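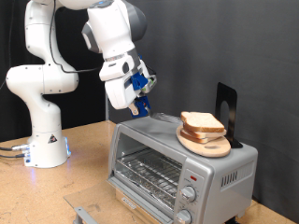
## 4. Toaster oven: placing, first heating and daily use

This section is for the small oven that comes with the Dolden kitchen set. Please read it one time to the end before you put the plug in the wall. The oven must stand on a flat and steady table, with its front turned to where you will work. The glass door opens downward and lies flat over the tabletop, so keep the space before the oven free for the full size of the door. Inside you will find the wire rack, and beneath the rack the metal tray. The controls are on the right part of the front.

### 4.1 Choosing the place

1. Put the oven on the table and open the door fully. Check that the door can go all the way down without touching a cup, a board or other thing.
2. Leave free space on both sides and behind. Do not push the back against a curtain or a painted wall.
3. Let the power cord go behind the oven. It must not lie over the top or under the open door.
4. If your table is wood, put the Grirker heat mat (part 502) under the oven for long baking. For toast it is not necessary.

**Note:** The oven needs a wall outlet of its own. Please do not share the outlet with a kettle.

### 4.2 Before the first heating

1. Take out the rack and the tray. Remove all paper, tape and cardboard, also the small pieces in the corners.
2. Wash the rack and the tray in warm water with a little dish soap. Dry them with a cloth.
3. Wipe the inside walls with a damp cloth. Do not pour water in the oven.
4. Put the tray back first and then the rack above it. The bars of the rack must run from left to right.
5. Close the door and heat the empty oven for 3 minutes at the highest setting. A light smell is normal. Open a window.
6. Switch off and let the oven become cold with the door open.

If the smell is still strong after the second heating, stop the use and write to the Suksawat service desk.

### 4.3 Making toast

1. Lay the bread on the wire rack, in the middle. Slices should not touch the walls.
2. Close the door by the handle. Never push on the glass.
3. Turn the timer. For a short time, turn it first past the middle and then back to the time you want.
4. Stay near the oven. Thin bread changes its colour very quickly in the last part of the time.
5. When the bell sounds, open the door slowly and take the bread out with a spatula or wooden tongs.

> **Caution:** The top of the oven becomes hot together with the inside. It is not a shelf. Take away spatulas, cloths, plastic lids and all other things from the top before you switch on.

### 4.4 Warming food in a dish

Use only dishes which are marked for the oven. A dish of up to 700 mL is a good size. Put it on the rack, never directly on the tray, and leave a finger of space between the dish and the glass. Food with a lot of fat should be covered loosely with foil. The foil must not touch the heating parts.

The door is not made to carry weight. Do not rest a full dish on it when you take food out. Have a trivet ready on the table, beside the door, and move the dish to it in one movement.

### 4.5 Cleaning

1. Pull out the plug and wait 60 minutes.
2. Take out the rack, then the tray. Throw the crumbs in the garbage.
3. Wash both parts by hand. For burnt spots, leave them in warm soapy water overnight.
4. Clean the glass on both sides with a soft cloth. Steel wool will scratch it, and scratched glass can break later from the heat.
5. Wipe the silver-grey housing in long strokes, with a cloth that is only a little wet. Dry it immediately or there will be marks.
6. Put back the tray and the rack, and close the door.

**Note:** Crumbs collect also in the hinge of the door. If the door does not close completely, clean the hinge with a dry brush. Do not use oil.

For spare racks and trays, see the Drodis parts list at the end of this manual.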